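Quiénes somos
Categoría: Nuestra escuela
Tiempo de lectura: 3 min
Buscar en la web Escribe y pulsa Intro

¡Hola! Soy Eilidh, y si has llegado hasta esta página seguramente estás pensando en apuntarte a clases de inglés (o alguien de tu familia lo está pensando por ti, que también pasa mucho). Te cuento un poco cómo empezó Norkby y cómo trabajamos, así ya vienes con media conversación hecha.

Yo nací en Escocia, en un pueblo con más ovejas que vecinos, y vine a España para un curso. Un curso solo, le dije a mi madre. Di clases en una academia grande, de esas con libro, cuaderno de ejercicios y examen cada dos semanas, y me lo pasé bien, pero mis alumnos sabían conjugarlo todo y luego se quedaban mudos cuando les preguntaba qué habían cenado. Así que alquilé un local pequeñito, compré 14 sillas de segunda mano y puse un cartel en la puerta. La primera semana vinieron tres personas, y una de ellas buscaba la ferretería – se quedó, por cierto, y sacó el B2. 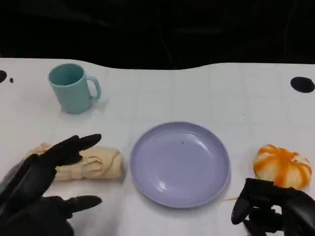 El nombre nos lo preguntan siempre. Norkby no significa nada, lo siento. Salió de una tarde de probar sílabas en voz alta con mis primeros alumnos, buscando algo que un español y un escocés pronunciaran igual de mal. Ganó por goleada, y desde entonces lo hemos visto escrito de todas las maneras posibles, incluso en las facturas de la luz.

Ewan Drummond llegó un par de cursos después. Lleva los grupos de adolescentes y el taller de pronunciación, y tiene una paciencia que yo no tengo ni tendré nunca. Entre los dos repartimos los niveles: yo me quedo con los principiantes y con la gente que vuelve al inglés después de muchos años, que son mi debilidad. Si dices «yo es que soy negado para los idiomas», vas a acabar en mi grupo, te aviso.

Ahora mismo tenemos 42 alumnos repartidos en grupos de seis como máximo. Hemos tenido ocasión de crecer y hemos dicho que no, porque con más gente en el aula siempre hay alguien que se esconde detrás de otro y no abre la boca. Las clases son de hora y cuarto. La primera parte es charla pura y dura, sobre lo que sea, y la gramática va saliendo de lo que os equivocáis hablando. También hay deberes, pocos, pero los corrijo todos.
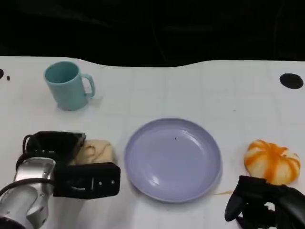 Texto: Eilidh MacAulay | Fundadora y profesora | Norkby, escuela de inglés

En el piso de arriba está la biblioteca, que llamamos Mowat y que empezó con una caja de novelas policiacas que me mandó mi tía. Hoy hay 386 libros, casi todos en inglés, y te los puedes llevar a casa sin fecha de devolución (bueno, algún día, por favor). Si no sabes por dónde empezar, pregúntale a Ewan, que se los ha leído casi todos y tiene opiniones muy firmes sobre los finales.

Un domingo al mes salimos a caminar en inglés, con bocadillo y sin pizarra. Pueden venir alumnos, exalumnos, parejas, perros... ¡La única norma es aguantar sin español hasta la hora de comer! En marzo además hacemos la semana de cuentos escoceses, abierta a todo el barrio, y os advierto que yo canto.

Si quieres probar, la primera clase es gratis y no hay que traer nada. Te hacemos una entrevista corta para saber tu nivel, sin test ni nota, y te proponemos un grupo. Si no encajas, te cambiamos las veces que haga falta. La secretaría abre de cuatro y media a nueve, y si nos pillas en clase deja un mensaje, que te llamamos nosotros al terminar.

Etiquetas: academia de inglés, conversación, grupos reducidos, adultos y adolescentes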